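Section 4: Oiling your Clemel table top

Right, you've got the legs on and the thing is standing up, so now for the bit I enjoy most! Mine gets a fresh coat every January (the house is shut up and quiet then, and I'm not tempted to put a mug down on it).

You'll need the 400 grit pad from the box, 2 lint-free cloths and the tin of Araya oil. The tin holds 700 ml, so you'll have plenty left over.

1. Wipe the top with a barely damp cloth and let it dry.
2. Rub lightly with the pad, always going along the grain. Don't press hard, you're only taking the fuzz off.
3. Brush away the dust. I use an old paintbrush for the corners.

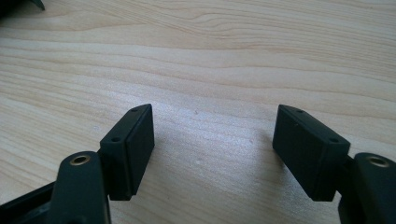 Pale wood with long, wavy grain. Follow the lines as best you can where they curve.

4. Pour a small puddle of oil in the middle and spread it thinly with the first cloth.
5. Wait 60 minutes, then buff off whatever is still sitting on the surface with the second cloth.
6. Leave it overnight and do the whole lot again, minus the sanding.

Caution: oily cloths can catch fire by themselves if you leave them scrunched up. Lay them flat outdoors until they've gone stiff, then bin them.

Note: if you bought the darker Ernodano top, skip step 2 and go to Section 5.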